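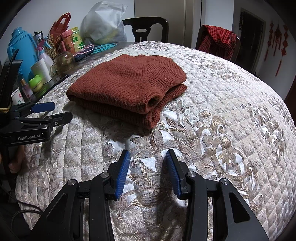
**Does the Hilar rinse stop wool from felting in a warm wash?**
Going by our swatches so far, it slows felting a little at the start and makes no difference I'd pay for by the end.

Monday, wool bench

Third go at the shrinkage test. Pruvost sent a fresh bottle with a note saying the first one "may have been stored cold". Maybe. It smelled the same and poured the same. Gunvor thinks we should bin the earlier results and I don't, so both sets stay in the book, marked old bottle / new bottle.

Set-up as before: plain stocking stitch swatches, undyed, same cone. 2 treated, 2 plain, 1 spare kept out of the water. Measured flat after drying overnight, no pinning. Piret pinned hers last time and got lovely numbers, which is what pinning does.

Results, short version:

- after the first wash, treated swatches a touch bigger than plain. Could be the rinse, could be my ruler.
- after 3 washes, can't tell them apart by eye. Noémie sorted them blind and got one pair the wrong way round.
- handle: treated ones feel slightly greasy. Gertraud likes it. I'd call it residue.

The leaflet claims "tested over 2000 cycles". Cycles of what? No temperature, no load, no fibre given. I wrote to ask in March and got the same leaflet back as a PDF.

One thing in its favour: less fuzz in the drum filter with the treated lot. Didn't weigh it, should have.

To do
- weigh the filter fluff, both lots
- borrow the Vidum thermometer, the dial on the machine is a guess
- run one set in plain water with a drop of hair conditioner, see if Marcelle's suspicion holds up
- don't reorder yet. Batch 3456 is only half used

Spare swatch is in the top drawer, please don't use it as a coaster.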